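Gripper build thread, picking up at the fingers

1/ Second set of fingers is on the handheld gripper. Same mount as before, new finger shape with the sloped top edge.
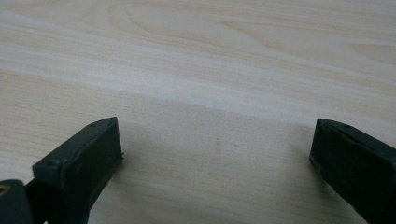

Both fingers open over the bench top.

2/ Printed these on the shared machine at Makokha. Dark green was what was loaded. Total for the pair was 54 grams with the settings I used, which were more walls and less infill than last time.

3/ The first pair was too thin at the tip. They bent outward when I squeezed anything heavier than a marker. These are blockier and flat on the inside face.

4/ There's a small nub on the inner edge of the left one. I'll take it down with a file before I glue any pads on. The right one has some scuffs low down that I'm leaving alone.

5/ Muthoni Nyaga asked about the screw holes on the bevel. They're for a clip-on pad holder I haven't drawn yet. If it doesn't pan out I'll fill them in the next print.

6/ Travel is still the weak point. The linkage has play in it and the left side closes a hair before the right. Erasto Bakilana thinks it's the bushings. I think it's my drilling. We're going to swap one side and compare.

7/ Spent so far: 472 shillings on screws and bushings, plus filament. I was quoted 479 for a ready-made linkage in the same size and passed on it. May regret that.

8/ Pad material is next. I have a scrap of felt and a strip of bike inner tube. Trying the inner tube first, contact cement, overnight under a clamp.

9/ For Faith Waweru and the others who wanted the files: I'll post them after the linkage is sorted. The finger is fine to share but the mount will probably change again.

10/8/26

Filed under: Workshop / Robotics / Home builds

More from this author
Linkage, version 2
Cutting brackets without a bandsaw
Which filament for small parts?
Notes from the October open bench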